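Baslow Community Pantry adds Wednesday evening hours and a second pickup site

For release in September

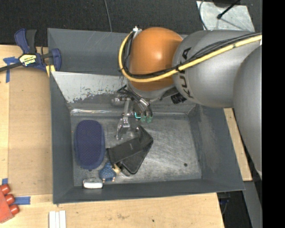 A KUKA robot arm with orange and gray sections reaches into a gray metal bin.

BASLOW – The Baslow Community Pantry will open on Wednesday evenings starting this month and will begin handing out groceries at a second site on the Tusholm side of town. The pantry served 1,489 households over the past year, its highest total since it opened, and many of them asked for hours outside the working day.

The new evening session runs from 5:30 to 8 pm at the main pantry on Gasser Street. Daytime hours do not change. Shoppers may come to either session but are asked to choose one visit per week, as they do now.

The second site will be in the lower hall of the Tusholm Branch Library. It will offer prepacked bags only, with a choice of standard, vegetarian or low-sodium. There is not enough room in the hall for shelves or a refrigerator, so fresh milk, eggs and frozen meat will still be given out only at Gasser Street. Households that use the Tusholm site can pick up a voucher there for cold items and redeem it at the main pantry during any open session in the same month.

Bags at Tusholm must be reserved by noon on the day before pickup. Reservations can be made by phone, at the front desk of either site, or through Gritora, the online booking service the pantry has used for appointments since the spring. People who have already set up a Gritora account for the main pantry do not need a new one. Select "Tusholm" from the list of locations when booking.

No proof of income is required at either site. First-time visitors fill out a one-page form with their name, ZIP code and the number of people in the household. The form is available in English and Spanish, and staff can help fill it out.

The pantry needs 12 more people to cover the added hours. Eight of those places are for the evening session at Gasser Street, where the work is restocking, checking dates, helping shoppers carry groceries and cleaning up after closing. The remaining places are at Tusholm and involve packing and handing out bags. Shifts last two and a half hours. Anyone 16 or older may sign up, and 14- and 15-year-olds may work alongside a parent or guardian. New helpers attend one short orientation before their first shift, which covers food safety, lifting and how to use the check-in system.

Drivers are also wanted for the run between the two sites. The pantry van needs a driver who is at least 21 and has a clean license. People who prefer to use their own car can take smaller loads, and mileage is paid back at the end of each month.

The extra hours are paid for through June by a grant from the Gasser Family Fund and by gifts from 62 local donors. The grant covers rent of the library hall, fuel, and a part-time site coordinator for Tusholm. It does not cover food. The pantry buys part of its stock at wholesale prices, and the rest comes from store donations and food drives.

Items most needed this fall are canned fish, peanut butter, cooking oil, rice, low-sugar cereal and baby formula that has not expired. Toothpaste, diapers in sizes 4 and up, and laundry soap are also welcome. The pantry cannot accept opened packages, home-canned food, or anything without a label. Donations may be left at Gasser Street during open hours. Please do not leave food outside the door overnight.

Groups planning a food drive are asked to call ahead so that a drop-off time can be set. Collection barrels can be borrowed for up to two weeks, and there are a few left for October.

The pantry will review the new schedule after the winter holidays. Attendance at both sites will be looked at, along with comment cards from shoppers – these will be kept at the check-in desk. Any change to hours will be posted at least one month ahead at both locations.

About the Baslow Community Pantry
The Baslow Community Pantry is a nonprofit food pantry serving Baslow, Tusholm and the nearby townships. It provides groceries, household supplies and referrals to other local services at no charge.

Media contact
Baslow Community Pantry, Gasser Street, Baslow
Press inquiries are answered during daytime pantry hours.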